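Lesezeit: 3 Minuten
17 Kommentare

Gastgeber sind keine Hotelketten. Behandelt sie auch nicht so

Dienstag, 2. Juli 2024

Schnell runtergeschrieben, zwischen zwei Abreisen. Muss aber raus.

Seit Januar will unsere Gemeinde bei Ferienwohnungen durchgreifen. Registrierungsnummer, Brandschutznachweis, Lärmkonzept, Belegungsliste. Alles einzeln vernünftig, hab ich auch nie bestritten. Aber in der Summe? Für eine Einliegerwohnung mit zwei Betten und einer Kochnische? Ich bitte euch.

Meine Rechnung, damit mal eine auf dem Tisch liegt: 2399 Euro. Gutachten, Gebühren, neue Tür zum Flur. Vermietet war ich letztes Jahr an 52 Nächten. Wer da noch von Goldgräberstimmung redet, der hat noch nie Bettwäsche gebügelt.

Und dann die Plattformen. Lamstead verlangt die Nummer im Inserat, Cunov will sie im Profil, und beide wollen sie als PDF. Das Amt schickt sie per Brief. Auf Papier. Also scannen, hochladen, warten, abgelehnt, Datei zu groß. Nochmal. In der Zwischenzeit ist das Inserat gesperrt und die Familie, die für August angefragt hatte, hat woanders gebucht. Verständlich. Hätt ich auch gemacht.

Ja, ich kenne das Gegenargument. Wohnraum. Stimmt ja auch, in der Innenstadt stehen ganze Häuser voll mit Schlüsselkästen, da wohnt kein Mensch mehr länger als ein Wochenende. Das gehört begrenzt, und zwar hart. Aber warum füllt jemand mit 4 Häusern denselben Bogen aus wie ich mit meiner Souterrainwohnung? Der hat eine Agentur dafür. Rondetti zum Beispiel erledigt den ganzen Papierkram gegen Provision, lohnt sich ab einer gewissen Größe, bei mir frisst es den Sommer auf. Ergebnis: die Kleinen hören auf, die Großen bleiben. Genau falschrum.

Mein Vorschlag, zum dritten Mal jetzt: Bagatellgrenze. Wer im eigenen Haus vermietet und unter einer festen Zahl Nächte bleibt, meldet sich einmal an und fertig. Steuer zahlen, klar. Gästeliste, von mir aus. Der Rest fällt weg. Kontrollieren kann man das über die Kurtaxe, die Daten liegen doch längst im Rathaus rum.

Kommt immer der Einwand, da würde geschummelt. Wird es. Wird es jetzt auch. In der Siedlung hinterm Bahnhof vermieten welche seit Jahren ganz ohne Nummer, und passiert ist denen nichts, wärend ich wegen einer fehlenden Unterschrift auf Seite zwei eine Mahnung kriege.
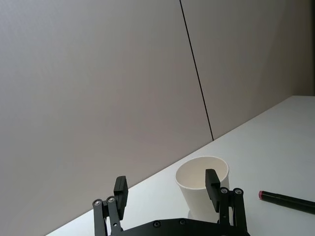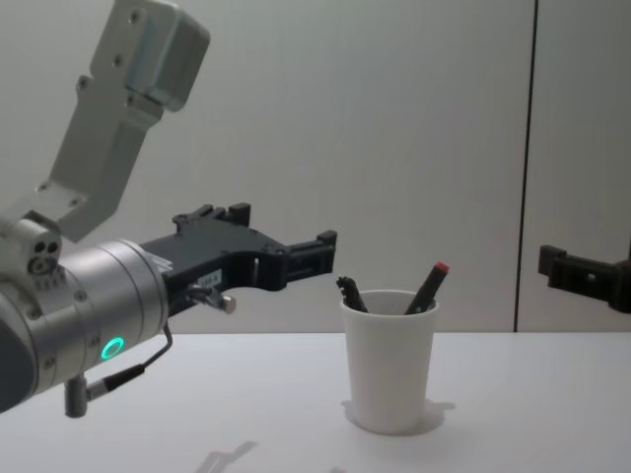
Was mich am meisten ärgert, ist der Ton. In der Bürgerversammlung hieß es, man müsse die "Branche in den Griff kriegen". Welche Branche? Ich stelle den Leuten ein Glas Marmelade hin und erkläre, wie der Duschknauf geht. Die Gäste essen beim Wirt, kaufen beim Bäcker und fahren mit dem Bus zum See, der sonst leer führe. In unserem Ort leben rund 700 Leute, ein Hotel gibt es nicht. Wo sollen Wanderer denn schlafen, wenn wir alle hinschmeißen?

Die Pension Geddes hat im Frühjahr zugemacht. Alter, Heizung, Auflagen, kam halt alles zusammen. Die Zimmer stehen jetzt leer, neuer Wohnraum ist daraus auch keiner geworden. Schade drum, das war das beste Frühstück im Tal.

Im Herbst wird die Satzung nochmal beraten, öffentlich. Wer selber vermietet: hingehen, Zahlen mitbringen, freundlich bleiben auch wenns schwerfällt. Ich hab meine Mappe schon gepackt und muss jetzt los, die Betten beziehn.

38 mal geteilt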